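KUSTAR OPENS SECOND REPAIR COUNTER, AND YES, THE COFFEE IS FREE

PIRKIA, February 16, 2024 — I'm Rodrigo Esteves, I run Kustar, and I'm very happy to tell you that our second repair counter is open for business! It's on Tavares Street, two doors up from the bakery, and if you've ever stood in line at our old place on a Saturday morning you'll know why we needed it.

We fixed 860 computers last year. Of those, 458 were desktops, mostly older machines that people were ready to throw out (please don't, bring them in first). The old shop just couldn't hold them all — we had towers stacked in the hallway by October, and I was eating lunch in my car. 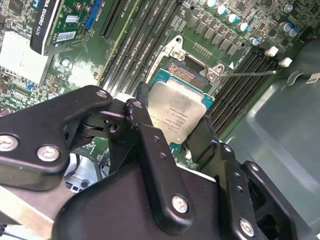 A processor seated in its socket on a workstation motherboard.

The new counter takes desktops and workstations only. Laptops and phones stay at the old shop, where Vusumuzi Mahlangu is still in charge and still beats me on turnaround time. Drop-off is Monday through Saturday, nine to six, and we'll call you with a price before we touch anything. If you say no, you pay nothing and you get your machine back as it was.

We're also keeping our parts shelf going, with used memory, fans and power supplies at prices students can live with. Everything on it gets tested and carries a 2-month warranty.

Come by and say hi, even if nothing's broken!

Press contact: Rodrigo Esteves, Kustar, 454 Tavares Street, Pirkia. Interviews any weekday after lunch.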